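Pamness Self-Storage — Monthly Walkthrough Checklist, Building 2
Inspected by: Noman Cheema
Month: April
Start time: 7:40 a.m.

Mark each line OK, FIX or N/A. Write a comment for every FIX. Comments on OK lines are optional but they help whoever does the next one.

1. EXITS AND AISLES

1.1 Front and rear exit doors open fully from inside without a key. OK
1.2 Exit signs lit. FIX
Comment: Rear sign is lit on one side only. The bulb type is written inside the cover. Replacement is on order from Bukus.
1.3 Main aisle clear, wall to wall. OK
1.4 Side aisles clear. FIX
Comment: Tenant in unit 76 left a mattress leaning against the wall across from the door. Called and left a message. If it is still there Saturday it gets tagged and moved to the office.
1.5 Emergency lights come on when the test button is held. OK

2. CARDBOARD AND LOOSE PACKING

2.1 No loose cardboard stored in aisles, stairwells or the electrical room. FIX
Comment: Flattened boxes behind the stairwell door again. Moved them to the recycling cage myself. The sign on that door has faded and should be reprinted in larger type.
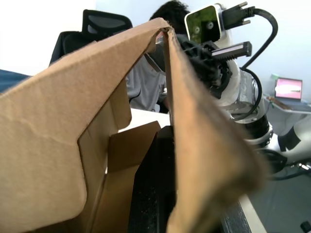 2.2 Recycling cage closed and not over the fill line. OK
Comment: Close to the line. Pickup is every other week and that may not be enough during moving season. Last spring we were over the line before each pickup.
2.3 Nothing stacked within 18 inches of a sprinkler head. FIX
Comment: Units 12 and 31, both visible through the mesh tops. Letters sent. This is the most common fix on the sheet and has been for as long as I have kept copies.
2.4 Packing paper and foam in lidded bins. OK

3. OFFICE AND RETAIL SHELF

3.1 Shelf anchored to wall. OK
3.2 Heavy items on the lower two shelves. OK
Comment: Tape guns and locks are back on top where they belong.
3.3 Boxes for sale are dry, flat and undamaged. FIX
Comment: Pulled part of a bundle with crushed corners. The Patora boxes hold up better in the damp than the ones we had before, but only if the bundle is kept off the floor. Put a pallet under them.

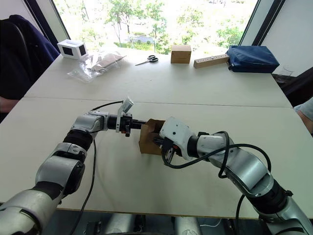

3.4 Packing table stable, top clean, no open blades left out. OK
Comment: Legs tightened last month and still tight. One box at a time on the table is the rule. People get cut when they have three boxes going and lose track of the knife. Knives go back in the drawer with the blade in, including at lunch.
3.5 First aid kit stocked. FIX
Comment: Out of medium bandages. Eye wash is good until fall.
3.6 Step stool has all four rubber feet. OK

4. CARTS AND LIFT

4.1 Cart wheels turn freely, no flat spots. FIX
Comment: Cart 5 pulls left with any load on it. Taken out of service and chained to the rail. Please do not unchain it.
4.2 Load limit posted on each platform cart (300 lb). OK
4.3 Lift gate closes and latches. OK
Comment: It latches, but you have to push it. Bañez has been asked to look at the hinge on their next visit.
4.4 Lift inspection certificate current and posted. OK

5. REUSED BOXES (take-one-leave-one bin)

5.1 Bin labeled and not blocking the office door. OK
5.2 Boxes in bin checked for tears, stains, staples and pests. FIX
Comment: Threw out several. A box with a torn panel or a split seam should not go back in the bin, even if it still stands up. It will fail from the bottom on somebody's stairs. Staples are worse than tears, so run a gloved hand along the flaps before you look inside.

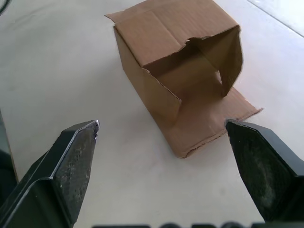

Monica at the front desk asked whether we need the bin at all. She says tenants use it as a trash can on weekends and she is the one who has to sort it on Monday. My answer is to keep it through the summer, move it where the desk can see it, and look at it again after that. Tenants do ask for it — mostly people moving one or two things.

5.3 Nothing heavier than 40 lb packed in a reused box (sign posted). OK

6. ELECTRICAL AND FIRE

6.1 Panel door closed, three feet of clear space in front. OK
6.2 Extinguishers charged, pin and tag in place. OK
Comment: Gauge on the one by the lift is at the low end of green. Check it first next month.
6.3 No extension cords used as permanent wiring. FIX
Comment: Office fan. Unplugged it.
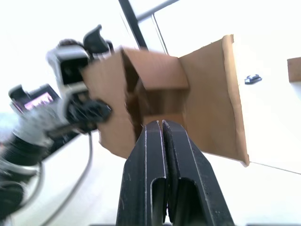

Open cardboard box, top flaps spread.

6.4 Smoke detectors show a steady light. OK
6.5 Alarm panel clear, no trouble codes. OK

OPEN ITEMS CARRIED FORWARD

Rear exit sign, waiting on part.
Cart 5, out of service.
Lift gate hinge, waiting on Bañez.
Stairwell sign, to be reprinted.
Units 12 and 31, recheck stacking height.

Finished 9:15 a.m. Copy to the office binder, copy to the front desk.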